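4. Student Project: Cloth Flattening with a Single Arm

4.1 Course setting

The project was carried out in the second half of the manipulation course at Dradthorpe, after the students had finished the introductory labs on kinematics and camera calibration. Seven students took part, divided into two groups. One group, led by Sarita Pandey, worked on data collection and the teleoperation interface. The other, led by Gorazd Zupan, was responsible for training and evaluation. Both groups shared the same arm and the same table, and bench time was assigned in blocks of 50 minutes. The code base, named Mogensen by the students, was started in January and frozen before the final evaluation.

The task was stated in one sentence in the course handout: starting from a crumpled cloth on the table, bring it to a state in which its visible area is at least as large as a reference value measured by hand. No folding was required. We chose flattening over folding for two reasons. Its success measure can be computed from a single overhead image, and partial progress can be scored, which matters when most early policies fail to complete the task.

4.2 Initial states and reset procedure

Earlier editions of the course suffered from poorly controlled initial states. Students tended to place the cloth in a shape that they knew the policy could handle, and reported success rates were not comparable between groups. We therefore fixed the reset procedure. The cloth is picked up by its center, held above the middle of the table, and dropped. If any part of it hangs over the table edge, the drop is repeated. The operator may not adjust the cloth after it lands.

The procedure yields a wide range of shapes, but they are not evenly distributed. Most drops leave two or three corners exposed at the outside of the pile, with the remaining cloth gathered near the center. States with no exposed corner are rare and proved the hardest for every policy tested. During evaluation these states were kept in the test set and marked separately in the log.

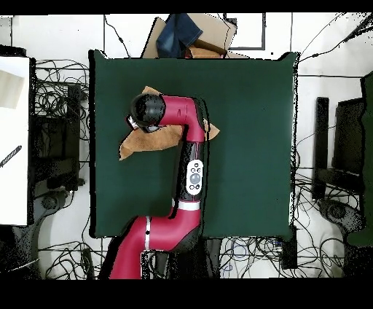

Figure 4. Arm positioned over the crumpled cloth on the green table.

Each episode begins with the arm in a fixed home pose. The policy receives a color image and the current joint positions, and outputs a target pose for the gripper together with an open or close command. The students first tried to predict joint targets directly. This version was dropped after the second week of training, when it became clear that small errors at the base joints led to large errors at the gripper. Pose targets gave smoother motion and made the logs easier to read, at the cost of occasional inverse kinematics failures near the far side of the table.

A second problem was self-occlusion. When the gripper is over the cloth, the arm covers part of the material it is about to grasp, and the exposed corners may be split into separate image regions. The segmentation step treated such regions as separate objects and often selected the smaller one as the grasp target. Žofie Vlček addressed this by keeping the last unobstructed image from the home pose as a second input. The policy can then refer to the full outline of the cloth while it approaches - a simple change, but the one with the largest effect on grasp accuracy in the ablation.

4.3 Data collection

The training set consists of 200 demonstrations, all recorded by the students. Demonstrations in which the operator dropped the cloth were kept if the operator recovered and finished the task. Pandey's group argued for this rule on the grounds that a policy trained only on clean demonstrations would have no example of a regrasp. Zupan's group at first opposed it, and a smaller set without recoveries was trained for comparison. The policy trained on that set stopped moving after a missed grasp in most trials, and the rule was retained.

Operators differed noticeably in style. Some pulled one corner outward in a long stroke, while others used several short pulls and changed corners after each. Mixing both styles without a label caused hesitation at the start of an episode, with the arm moving back and forth between two corners. Adding the operator identity as an input during training, and fixing it to one value at test time, removed most of this behavior.

4.4 Evaluation protocol

Each policy was run for 20 episodes. An episode ended when the area threshold was reached, when the cloth left the table, or when the time limit expired. Scoring was done by a student from the other group, who did not know which policy was loaded. Disagreements over cloth that touched the table border were settled by the measured area alone. The results by policy and by initial state are given in Section 5.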